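Is the Biltent teardown cell worth it for a small refurb shop?

Posted in Shop Equipment, Aug 21, 2024

Tolldale_Refurb
We take in old office towers and pull the CPU, memory, hard drive and cards for resale. Two people do it by hand now. Biltent has quoted us a teardown cell with one arm, a slatted bench and a parts fixture, on a 14 month lease. The sales sheet talks mostly about speed. I want to know what it is like to live with. Our towers come from a lot of different offices and are not all the same model. Does anyone run one?

benchrat5
We have had ours since November. It does fine if you batch by model. Mixed pallets are a pain because every case needs its own program, and you get 5 with the lease. After that you pay for each one. Our extra one was billed at $2,513, so ask for that price in writing before you sign. 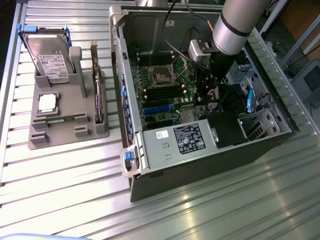 Programs are where most of your setup time will go. The arm has to come down into the case past the drive bays and the power supply, and the supply takes up a good part of the space in the kind of tower you probably have. We do the case on its side with the panel off and the board facing up. A person still takes the panel off at our shop. Biltent sells an add-on for that but I haven't tried it.

The other thing is the fixture. Ask which one is in the quote. The Salminen style tray has a separate place for each kind of part and the arm needs them in the same spot every time. If your drives are in caddies, say so up front, since a bare drive sits differently in the slot.

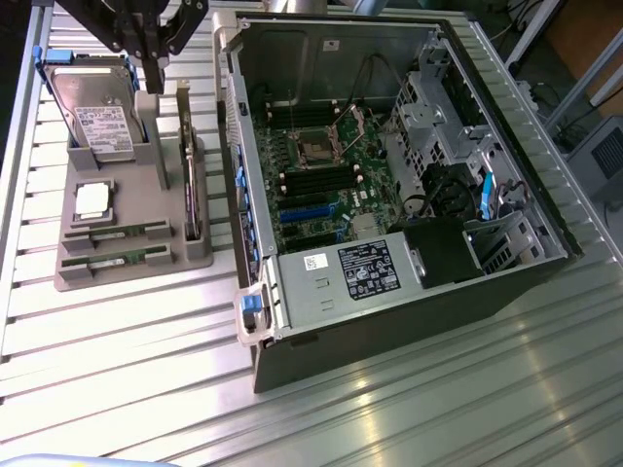
Parts tray with hard drive, processor, two memory modules and expansion card, next to the open tower.

Support is OK. They answer email the same day but a site visit took a while to book.

flilo_user
never used Biltent, we have the Flilo one. it's cheaper. works ok

parts_and_pallets
Depends on volume. We looked at it and passed. We do fewer than 200 towers a month and our hand bench keeps up. If you are over that and most of them are one or two models, get a trial. Send them your own towers for it, including a couple with bent latches. The demo units they use are very clean. Also check if the lease covers gripper pads. Ours was quoted without them.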